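# Folding for small flats: our project report

Tanner Lavoie and Audrey-Anne Beaulieu, Praltgate, July 2008

We picked laundry for our household project and everyone in the group next to us laughed, but we've had a brilliant time with it! The plan was to find out which way of folding everyday clothes takes up the least drawer and still leaves them fit to wear. We started in March with T-shirts, then moved on to towels, and jeans came last as they were the ones we were dreading.

Jeans are stubborn. The waistband is thick, the seams stack up on each other, and a fold that looks neat at the hem has usually gone skew by the time you reach the pockets. We tried each fold starting from a heap, as that's how most people meet their clothes (Audrey-Anne's wardrobe in Urncombe was our inspiration), and a plain, dark surface made it much easier to see where the legs were. 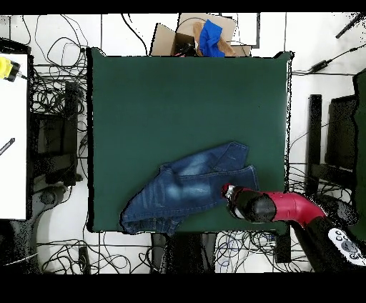

Which end of the jeans should you pick up first?

The waistband. Hold it at both side seams, give one good shake and the legs drop more or less straight, so you can lay one over the other and fold up from the hem.

We did 50 folds in all for the jeans part. Folding in thirds gave the flattest stack, and 7 pairs fitted in the test drawer that way. Rolling looked lovely, but the rolls sprang open at the waist whenever the drawer was pulled out, and we lost a whole afternoon to trying elastic bands. Tanner still thinks rolling is best for a rucksack and we'd love to test that properly.

One thing we'd change is the drawer. Ours was quite shallow, so standing the folded jeans on end wasn't a fair try.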